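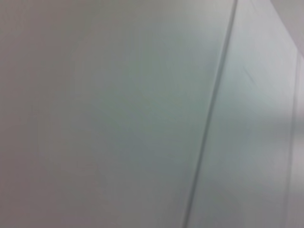 Throw the close-ups away, Dzintra Uibo told me, and keep the wide shots. A robot can't learn anything from a view with nothing in it. She'd said the same to everybody at Niltgate for most of a year, and for most of a year everybody agreed with her, me included. I'd come to write a nice simple story about robots opening things, and I walked right into an argument about pale panels and the lines between them!

The argument goes like this. If you want an arm to open a door or pull a drawer, you give it a small camera near the wrist and you let it learn from lots of recorded tries. From far off, the pictures are full of useful stuff. Get in close, though, and all you've got is a wash of soft gray-green and one dark seam running down it. There's no handle and no label, and the focus has gone mushy. Most groups trim those frames out before training (I've seen the scripts, they're about four lines long) and get on with their lives.

Chrysoula Politis didn't want to trim them. She had a hunch that the seam was enough. Her method is called Ureck, after a village where she once had a very good lunch, and I love how plain the idea is. The program looks at a blurry close-up and asks which bit is sharpest. It takes that line, works out how far it leans, and compares the lean with what the arm already knows about its own joints. If the line tilts more than it should, then the wrist is probably rolled a bit, or the panel is. Either way there's something to correct.

I asked her why she didn't use the shading too, because even I can see that one side of a seam is often lighter than the other. She does, it's just that she doesn't trust it much. Light moves! Somebody opens the blinds at 4 p.m. and your bright panel is your dull panel. So shading gets a small vote and the seam gets a big one, and when there's no seam at all the program says so and hands control back to the wide camera.

That last part took her the longest. Early versions would find a line in anything. They'd lock on to a soft gradient, or a faint streak that might be a scratch and might be a reflection, and steer by it with total confidence. I watched a replay of one of those and winced the whole way through.

To test it, the lab ran 267 approaches with the close frames thrown out, the old way, and then 267 with Ureck switched on. Same arm, same set of cabinets, same starting spots. The old way lined the fingers up well enough to go on in 73 of them. With Ureck it was around 100. I'll admit my first thought was, is that all? I'd been picturing something huge. But Chrysoula was grinning at the chart like it was a baby photo, and once she'd walked me through it I got why. No new camera, no new arm, no extra recording. The frames were already sitting on the disk, and people had been deleting them.

The misses are interesting too. A lot of them came from glossy doors, where the seam's reflection shows up as a second seam, and from boxes where two edges run close together and the softer one drifts into view. The program picks one and sticks with it, even when it ought to change its mind. Tedley, the group's training tool, now flags those cases so a person can look them over. There's a backlog of 2000 frames waiting. I tried a few dozen myself with a mug of coffee and got slower and crankier as I went (is that an edge? is THAT an edge?), so I have a lot more sympathy for the software now.

Dzintra hasn't quite come over. She thinks the gain might shrink on a different set of cabinets, and she's asked for a rerun at the Rätsep workshop, where the doors are older and hardly any of them hang straight. Chrysoula said yes before she'd finished the sentence. They start in January, and the close-ups are staying on the disk until then.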